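Inicio Números Secciones Autores Buscar

Este sitio utiliza cookies propias y de terceros. Si continúa navegando, acepta su uso. Aceptar Configurar

4. El candidato con antifaz: lo que encontré en el corpus

Cuando empecé a reunir los montajes de la campaña municipal de Skamia pensaba que me iba a encontrar, sobre todo, insultos. Los hay, claro, y algunos bastante brutos (los he dejado fuera de la transcripción, aunque no del recuento). Pero lo que más se repite en los 400 montajes que descargué del foro Prirkon es otra cosa: el político convertido en personaje de tebeo, con capa, antifaz, apodo y hasta villano propio. El caso estrella es Clistenetti, un superhéroe de la reforma electoral que los usuarios se inventaron en octubre para reírse de Tadeusz Kaczmarczyk, entonces candidato a la alcaldía, y de su manía de citar a los griegos en los mítines.

Me interesa Clistenetti porque cambia de bando. En los primeros montajes es un pesado: llega volando a una plaza, suelta un discurso sobre los distritos y la gente se va. A mitad de campaña ya hay quien lo dibuja con cariño, y al final el propio equipo del candidato lo saca en un folleto. Yo no me lo creía hasta que Lucyna Adamczyk me mandó el folleto escaneado – con el antifaz y todo.
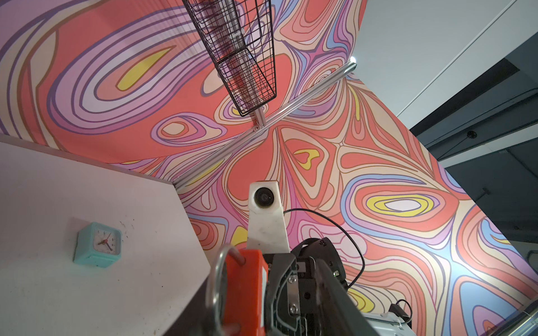 Lo del folleto me obligó a revisar mi esquema de codificación. Yo había separado «parodia hostil» y «parodia afectuosa» como si fueran dos cajones, y con Clistenetti el mismo dibujo pasaba de uno a otro según quién lo compartiera. Kalinowski (que trabajó con carteles de los años noventa, en papel, qué envidia) propone hablar de parodia «prestada», y el término me sirve, aunque él lo usa para lemas y yo lo estiro hasta los personajes. De los 400 montajes, 33 aparecen publicados al menos dos veces con intención claramente opuesta. Son pocos, ya lo sé, pero son también los más comentados del foro.

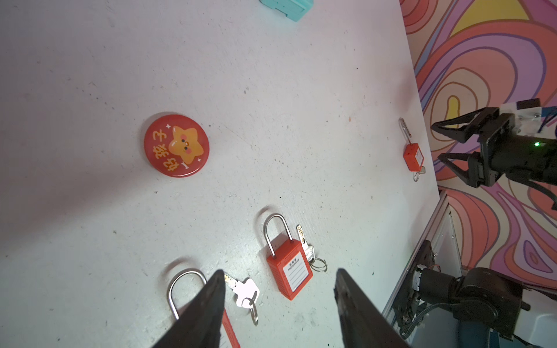

En cuanto a los comentarios, leí los hilos completos de esos 33. Esperaba peleas entre partidarios y lo que hay, en buena parte, son discusiones de aficionados al cómic. Que si la capa tendría que ser corta, que si un héroe reformista no puede tener guarida, que si el villano de turno (la concejala saliente, Teresa Wróbel, rebautizada «la Baronesa del Bordillo») tiene mejor diseño que el protagonista. En esto último les doy la razón. La Baronesa tiene unas réplicas estupendas y más de un usuario confiesa en los hilos que le cae mejor que el héroe.

¿Y esto es política? Yo diría que sí, y aquí me aparto un poco de Ghumman, para quien la discusión sobre el disfraz desplaza a la discusión sobre el programa. En mis hilos las dos van mezcladas. Un mensaje sobre el color de las botas termina en una queja por las aceras de la calle Wilczyńska, y de ahí sale una respuesta larguísima, con enlaces al presupuesto, que ninguna noticia de la campaña provocó en el mismo foro. 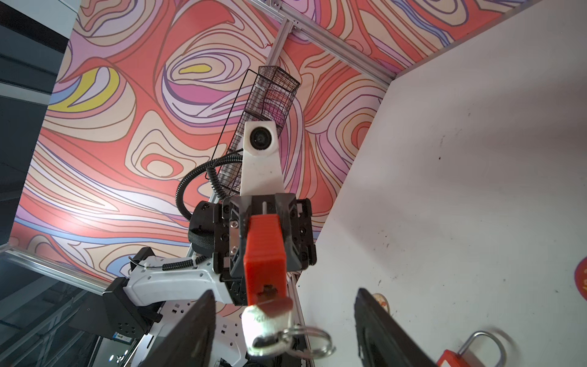 Hice además 12 entrevistas con autores de montajes, casi todas de noche, porque es cuando contestan. Les pregunté por qué un superhéroe y no un animal, que es lo clásico en la caricatura local. Una autora me dijo que al animal ya no hay quien le haga caso; otro, que dibujar antifaces es facilísimo y tapa los errores de parecido. Me quedo con las dos explicaciones, la segunda me parece infravalorada en la bibliografía. Tres de los entrevistados admitieron que habían votado al candidato del que se burlaban, y a uno de ellos le daba bastante apuro contármelo.

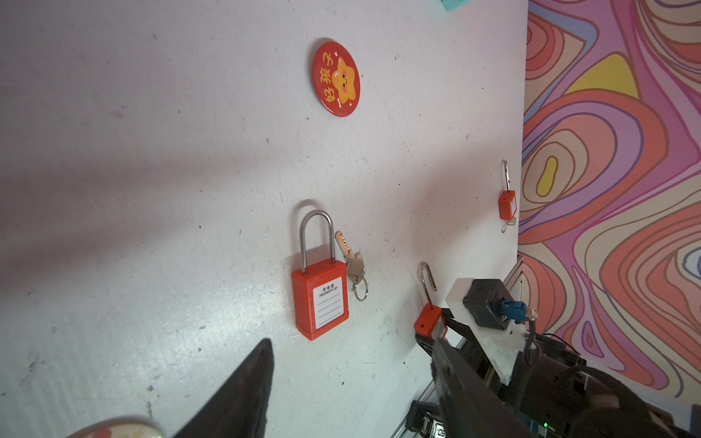 Figura 3. Candado de seguridad naranja y chapa roja redonda con una estrella sonriente y los caracteres «好孩子», sobre una mesa blanca.

Queda pendiente el asunto de los apodos, que trato en el apartado 5. Adelanto solo que «la Baronesa» sobrevivió a las elecciones y que «Clistenetti», en cambio, casi desaparece del foro en cuanto se cierran las urnas.

Artículos relacionados
El mote como arma: apodos de alcaldes en la prensa comarcal
Carteles, pegotes y bigotes pintados
Reírse del pleno: humor y actas municipales
Villanos de barrio en la viñeta política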